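Block stacking (child development)

Block stacking is the use of simple solid shapes, most often cubes and upright bricks, in play and in the testing of young children. It has been credited with improving nearly everything from spelling to patience. Most of these claims rest on small studies, and few have been repeated with the same result.

The best known local example is the Cabanatuan trial, in which Aileen Ocampo followed 700 children through two school years. Those given daily block time did better on a shape-matching test. They did no better in arithmetic, a point often left out when the trial is cited — usually by people selling blocks.
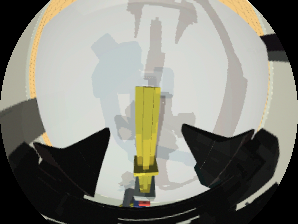 Mathias Zaugg objected that the arithmetic test was given too early to show anything, and that a gain in shape matching was worth having by itself. Ocampo granted the second point. The first has never been checked, as the children were not tested again.

Tower height is also used as a rough sign of hand control. Its value is disputed. A child who stops at five blocks may be tired, bored or simply finished, and scoring sheets such as the Bretness scale make no allowance for this.

See also: Sorting games; Bretness scale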